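Search this site Go

The Town That Sorts Its Own Buttons

Last updated: Saturday, 9 a.m.

Stonport made buttons before it made anything else. The first works opened on the river side of town, and at its peak 300 people walked there each morning. Most of the shell came in by barge. The blanks were cut, drilled and polished by hand, then sold by the card.

Two firms are left. Skenanus makes coat buttons and toggles. Durnuvden, the smaller one, buys old stock from closed shops and sells it by weight to tailors and costume makers.
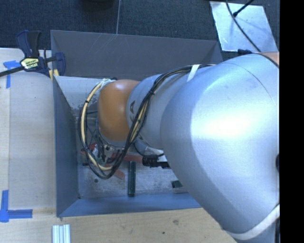
Old stock is slow to sell. A box from a closed shop may hold 100 kinds of button, many of them with no match, and the cards have often gone soft with damp. Staff tip everything out and start with size, then the number of holes. Color comes last – it looks different under every lamp. A plain grey bin on a pale wooden worktop is all the equipment the first stage needs. Matched sets go to Stasiv, the shop on the hill, which takes 2 deliveries a week.

Prices have gone up. Real shell sells within days, and glass does nearly as well. Plastic from the same years can sit in a drawer until a theater calls in January, looking for nine of the same blue.

41 shares 6 comments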